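12 shares 2 comments

Two-Arm Pouring: Comparing Two Gripper Controllers
Anwara Bhattacharjee
April 5, 2021

For the March block I compared two controllers, Skutanero and Dakthorpe, on the same pair of arms. The job was to hold a bottle in one gripper and a paper cup in the other, then pour. Each controller got 10 runs.

Skutanero closes to a set width. It was fine on the bottle but too firm for the cup, and the rim went out of shape on most runs. Dakthorpe closes until the motor load rises — slower, but gentler on paper. I logged 2,414 control steps per run with Dakthorpe and 2,239 with Skutanero.

The wrist camera was useful for lining up on the bottle. Once the fingers are close they cover part of the label, so I used the neck as the target instead. The fixed camera was better for judging the gap between bottle and cup.

Next term I would like to try softer pads on the cup side and leave the bottle side as it is.

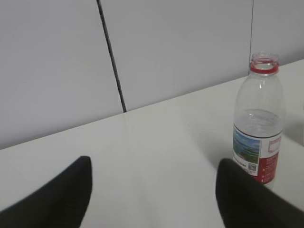
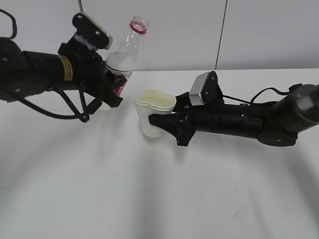 Figure 1. Wrist camera with the gripper open near the bottle (first); fixed camera with both arms holding bottle and cup (second).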